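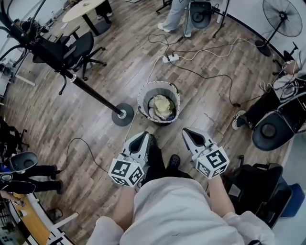 Kostine Building Services
Floor and Cord Safety Checklist, Form 731
Site: Irosetti Annex, Room 7
Inspection date: Friday, October 23, 2020
Type: Routine, room occupied
Ratings: OK / Fix / Monitor / N/A

SECTION A. FLOOR SURFACE

A1. Floor covering secure, no lifted edges. OK
Comment: Wood laminate. Boards level on foot test along the main walking line.

A2. Floor free of spills and residue. OK

A3. Walking routes clear of cords. FIX
Comment: Black and white cables run in loops across the open floor from the power strip. One black cable also loops over the left side. Reroute along the wall. Where a crossing can't be avoided, use a low-profile cord cover with beveled edges. Tape alone is not accepted under the Prenus lease rules.

A4. Loose items on floor. MONITOR
Comment: See B4 for the wastebasket.

SECTION B. POWER STRIPS AND CORDS

B1. Power strip plugged directly into a wall outlet. OK
Comment: Not chained to a second strip.

B2. Plugs fully seated, no exposed blades. OK

B3. Connected load within strip rating. OK
Comment: Meter reading 647 W with everything on. Site limit per strip is 1000 W. Repeat the reading if a space heater is brought in for November.

B4. Strip and cords clear of combustible material. FIX
Comment: Round wastebasket, gray liner, white rim, standing on the floor next to the strip. Contents include a crumpled pale yellow cloth. A thin white cable runs from the base of the basket. Move the basket to the door side of the room and keep it there.

B5. Cord jackets free of cuts, crushing and heat marks. OK
Comment: Checked by hand with the strip switched off. Re-check after the cords are moved.

B6. Excess cord length managed. FIX
Comment: Slack is tangled. Separate each cord and gather it loosely with hook-and-loop ties. Do not coil tightly and do not use staples.

B7. Strip mounted or otherwise kept off the walking surface. FIX
Comment: Strip sits on the floor. Mount to wall or desk frame with the switch within reach.

SECTION C. FAN

C1. Guard in place and tight. OK
C2. Base stable on level floor. OK
C3. Cord routed away from foot traffic. FIX
Comment: Covered by the A3 correction. Cables currently run toward the fan across open floor.

SECTION D. OCCUPANTS

D1. Closed shoes worn. OK
D2. Cords clear of seating. FIX
Comment: Cables curve toward the seated position on the right. Chair legs must not rest on cords. Leave enough slack for the chair to be pushed back.
D3. Exit route known and unobstructed. OK

CORRECTIVE ACTIONS

A3, C3, D2: reroute cords, fit covers. Calimlim Electric, work order open.
B4: move wastebasket. Room users, same day.
B6, B7: tie slack, mount strip. Calimlim Electric, same visit.

Room may stay in use with the wastebasket moved. Re-inspect in November using this form; complete sections A and B in full, C and D by exception.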